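Aller au contenu
Accueil Carnets Lectures Archives À propos

Ce que l'on répond à quelqu'un qui perd son travail

Août — par Su-chen Au 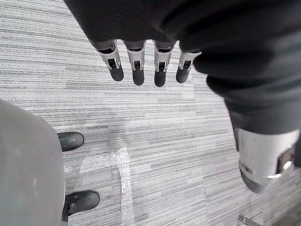
Quatre doigts articulés, pointés vers la moquette.

J'ai été licenciée de Gallodden au printemps, avec un préavis raccourci et une indemnité correcte. Le motif était économique, l'entretien a duré 12 minutes et je n'ai pas grand-chose à reprocher à la manière dont il a été conduit. Ce billet porte sur les conversations qui ont suivi. J'en ai noté le contenu le soir même dans la plupart des cas, par habitude professionnelle : j'ai passé neuf ans à rédiger des comptes rendus.

La première question posée était presque toujours une question de cause. « Tu l'avais vu venir ? » « Tu t'entendais bien avec ta direction ? » « Ils ont gardé qui ? » Prises isolément, elles sont anodines. Posées dans les premières secondes, avant toute autre parole, elles ont une fonction précise : celui qui interroge cherche la variable qui le distingue de vous. Si j'avais mal lu les signes, il suffit de les lire mieux. Si j'avais un différend avec un responsable, il suffit de ne pas en avoir. Une fois la variable trouvée, le ton se détend nettement.

Je connais le mécanisme pour l'avoir pratiqué. Il y a quelques années, une collègue de Skoslow avec qui je déjeunais souvent a perdu son poste. Je lui ai demandé si elle avait accepté la mobilité qu'on lui proposait. Elle avait refusé, et je me rappelle très bien avoir pensé : voilà. Je lui ai ensuite recommandé un cabinet de bilan de compétences. Nous nous sommes vues encore une fois, puis plus du tout. J'ai longtemps attribué cet éloignement à son nouveau rythme de vie.

La deuxième catégorie est celle du conseil immédiat. On m'a conseillé de refaire mon CV, de ne surtout pas le refaire tout de suite, de partir en voyage, de me mettre au yoga, de contester, de ne pas contester, d'ouvrir une micro-entreprise. Le conseil donné avant qu'on l'ait demandé transforme une perte en dossier à traiter. Il attribue à la personne une tâche, et à celui qui parle le rôle de superviseur. Il ferme aussi la conversation, car il n'y a guère que deux réponses possibles : « bonne idée » ou « j'y ai déjà pensé ». J'ai surtout utilisé la première. Elle demande moins d'énergie.

Je distingue cela du conseil demandé. J'ai moi-même appelé Wing-sze Yeh, qui connaît le droit du travail mieux que moi, pour lui soumettre le calcul de mon solde de tout compte. Elle a relevé une erreur sur les congés, m'a indiqué la formulation à employer, et la somme a été régularisée. À la fin de l'appel elle a demandé : « Et le reste, comment ça va ? » puis elle s'est tue. Le silence a duré assez longtemps pour que je réponde autre chose que « ça va ».

La troisième catégorie est la consolation par l'avenir : une porte se ferme, c'est un mal pour un bien, dans un an tu les remercieras. L'énoncé est invérifiable au moment où il est prononcé, et il exige de l'interlocuteur un accord sur un bonheur qui n'a pas encore eu lieu. On m'a aussi proposé la variante comparative, où quelqu'un a toujours subi pire : un cousin, un voisin, un secteur industriel entier. Je ne conteste pas les faits. Mais une douleur plus grande chez un tiers n'a jamais, à ma connaissance, réduit la mienne, et elle y ajoute une obligation de modestie.

Reste le silence, que j'avais sous-estimé. Plusieurs personnes que je voyais chaque semaine n'ont pas écrit. L'une d'elles m'a expliqué en juin, assez gênée, qu'elle ne savait pas quoi dire et qu'ensuite il était trop tard pour le dire. Je la crois. Le délai produit sa propre honte, et la honte allonge le délai. Je préfère pourtant un message maladroit reçu avec six semaines de retard à une absence de message, et je le dis ici au cas où cela servirait à quelqu'un qui hésite devant son téléphone.

Voici ce qui m'a été utile, dans le désordre. Une phrase courte : « C'est une sale nouvelle, je suis désolé. » Une proposition datée, avec un lieu — « demain, 9 heures, café en bas de chez toi » — là où « n'hésite pas si tu as besoin » laisse tout le travail à l'autre. Quelqu'un qui m'a parlé d'un film pendant une heure parce que je lui avais demandé de me parler d'autre chose. Un ancien de Gallodden qui m'a écrit que le bureau était plus calme sans moi et que cela ne lui plaisait pas.

On m'objectera que j'exige beaucoup de gens bien intentionnés. C'est possible. L'intention était bonne dans la quasi-totalité des cas, et je ne garde rancune à personne, sauf peut-être à l'ex-belle-sœur qui m'a demandé si cela avait un rapport avec mon caractère. Je note simplement que la bonne intention et l'effet sont deux grandeurs distinctes, et que la seconde se mesure chez le destinataire.

J'ai fini par écrire à mon ancienne collègue de Skoslow, sans reparler de la mobilité ni du cabinet de bilan. Je lui ai dit que je n'avais pas su l'écouter à l'époque et que j'en étais désolée. Elle a répondu le lendemain, quatre lignes, dont une sur son chien. Nous déjeunons ensemble à la rentrée.

47 partages 6 commentaires
Article précédent Article suivant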